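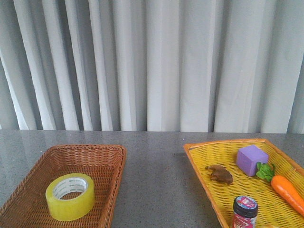 12/9/19

So the two-basket runs are finished, and I finally have numbers I'm willing to put on the blog! If you missed my earlier posts: Oluwaseun Isah and I have been trying to teach an arm to move things from one basket to another using nothing but recorded demonstrations, and then seeing how few of those we can get away with.

We started with 300 demos and then retrained on a random 200 of them. I figured we'd see a big drop. We didn't! Success on the full set was 68 percent, and the smaller set came in close enough that I wouldn't bet lunch on the difference.

What did hurt was the tape. A roll of clear packing tape is a rotten thing to train on (see-through, flat, big hole in the middle) and when it was the target we only got 28 percent. The policy likes to go for the center of an object, and the center of a tape roll is air. The foam cube is a dream by comparison, and the toy carrot does fine as long as it isn't jammed up against the basket wall.

Garba Oyelaran thinks we should label grasp points on the rim of the roll and feed those in as an extra input. I'd like to try just collecting more tape demos first, mostly because I'm lazy and the labeling tool in Obi crashes on me all the time.

I also want to swap the baskets left to right, which we never did in this round. Oluwaseun has the list of start positions, and we're going to go through it in January.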